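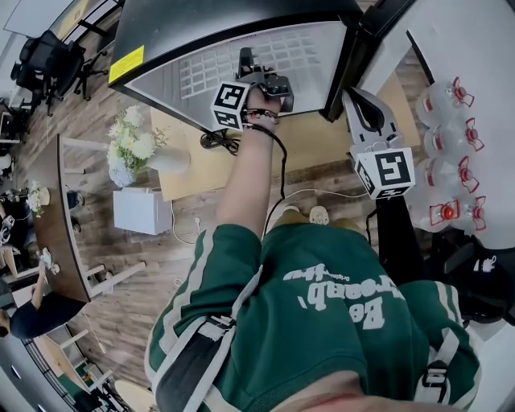 I bought my first secondhand track jacket when I was 19, from a church sale in Praltenau, and I've been a hopeless case ever since. It cost less than my lunch and smelled like somebody's attic, and I wore it until the cuffs gave up! What I love is how little the thing has changed over the years. A green jacket with white stripes down the sides looks as right on a person today as it did on my gym teacher, and I can't say that for much else in my closet.

These days I do most of my hunting at Sultana, a narrow shop two doors down from the bakery, where Hülya Gündoğdu keeps 70 jackets on the rails and a lot more in boxes out back. She lets me dig through the boxes if I bring coffee. January is the best month (people clear out their closets after the holidays), and this year I came home with six, which my husband thinks is five too many.

Check the zipper first. A new one can cost you more than the jacket did, and most tailors groan when they see you coming. Then turn the thing inside out and look at the seams under the arms. Small holes are fine. Shiny, thin patches at the elbows are not, and I walk away from those now, even when it hurts.

Washing is where I made my worst mistakes. I put a maroon one in hot water once and the lettering on the back came off in flakes - I nearly cried. Cold water, inside out, no dryer. Hülya hangs hers by the hem and swears it keeps the shoulders from getting those little bumps.

Prices have crept up, of course. I paid $40 in the spring for one I'd have passed over a few years ago, navy with a cream collar and a pocket that doesn't close. I've worn it nearly every day since, and my sister has already asked to borrow it twice.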